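Kedham repair shop to open six days a week from December

The repair shop in the old bus depot at Kedham is to open six days a week from December, after a year in which it took in more work than it could finish.

The Dinu Lane workshop has been open on three afternoons a week since it moved out of the library basement. Small household goods, bicycles, lamps, radios and clothing can be left at the counter, and owners pay for parts and a flat bench fee. The fee stays at £9 under the new hours.

Amado Tagle, who runs the shop, said the waiting list had reached 112 items by the end of the summer and that some people had gone without a kettle or a sewing machine for six weeks.

"We were turning people away at the door by three o'clock," he said. "They had carried a vacuum cleaner up the hill and we had to ask them to carry it down again. More hours was the only answer I could see."

The extra days will be paid for by a grant from Drundano, the housing association that owns most of the flats on the east side of town. It has agreed to cover the wages of two part-time repairers for the first year. A spokeswoman for the association said its tenants threw out a large number of small appliances with simple faults, and that clearing them from bin stores cost money every month.

The shop expects to handle 600 repairs in the coming year, twice the 300 it managed in the last one. Not everything that comes in can be saved. Items with sealed batteries are often sent back unrepaired, and the shop does not take microwaves, gas appliances or anything that has been under water.

Clothing and bags will be taken in on two of the new days. Until now these have been sent to a seamstress in Hosamo, a bus ride away, and collected once a fortnight. A second-hand industrial sewing machine has been bought and will stand by the front window, where the light is best.

Some neighbours had raised worries about parking when the longer hours were first put forward. The lane is narrow and has no turning place at the far end, and delivery vans already block it at busy times. The town council has marked out one short-stay bay beside the depot wall and asked customers with light items to walk from the market square. Deliveries of parts will be made before 9 in the morning.

Mr Tagle said he had spoken to everyone on the lane and would do so again in the spring.

"If it isn't working we'll change it," he said. "The bay is a start. I would like a bench outside as well, for people who are waiting, but that is a separate argument."

Evening classes will carry on as before. The most popular last year was basic bicycle care, followed by a short course on changing plugs and fuses. A new class on mending chairs, including cane seats, has been added, and places on it went within a day of the list going up. A second group may be formed if a teacher can be found.

The shop is also asking for tools. It is short of small pliers, soldering irons in working order and good table lamps. Donated tools can be handed in at the counter during opening hours. It has plenty of hammers and does not need any more. 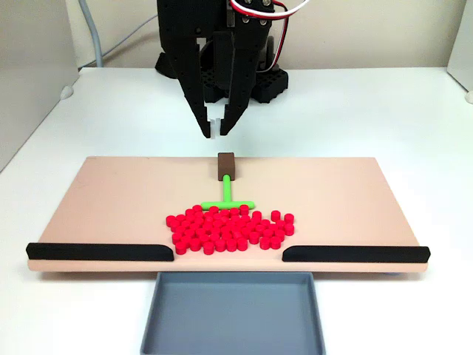 How to book a repair

Bring the item to the counter between 10am and 4pm. There is no need to make an appointment for anything that can be carried by one person. Larger items, such as washing machines, have to be booked by telephone, and a repairer will call at the house instead.

Each item is given a paper ticket with a number. Keep the ticket, as goods will not be handed over without it. The shop will ring before ordering any part that costs more than the bench fee, and owners can stop the repair at that point and pay only for the time already spent.

Finished items are kept for eight weeks. After that they may be sold in the shop, with the money going towards parts. Electrical goods are safety tested before they leave and carry a dated sticker on the plug.

The shop will close for one week at the end of December and reopen with the same hours in the new year.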